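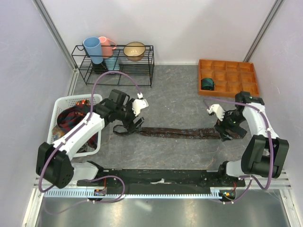
Can a regional newsroom republish contributor articles after a contributor withdraws consent?

Media & Publishing > Contributor Networks
2 min read

Our newsroom in Bremavport operates a contributor network through the Kamen platform. A contributor has asked that all past articles be removed. The signed agreement refers to a "continuing license" but gives no end date. Are we required to comply?

3 answers

Answer 1
The wording of the license governs. A continuing license ordinarily survives the end of the working relationship, although clause 9 of the standard Kamen agreement should be reviewed for a termination right. Where one exists, written notice of 15 days is customary. Syndicated copies, including any supplied to Iteo, should be addressed separately.

Answer 2
Remove them. It is not worth the dispute.

Answer 3
I concur with the first answer. Please also confirm whether payment was made in full, as some agreements make the license conditional upon it.

2,293 views
15 shares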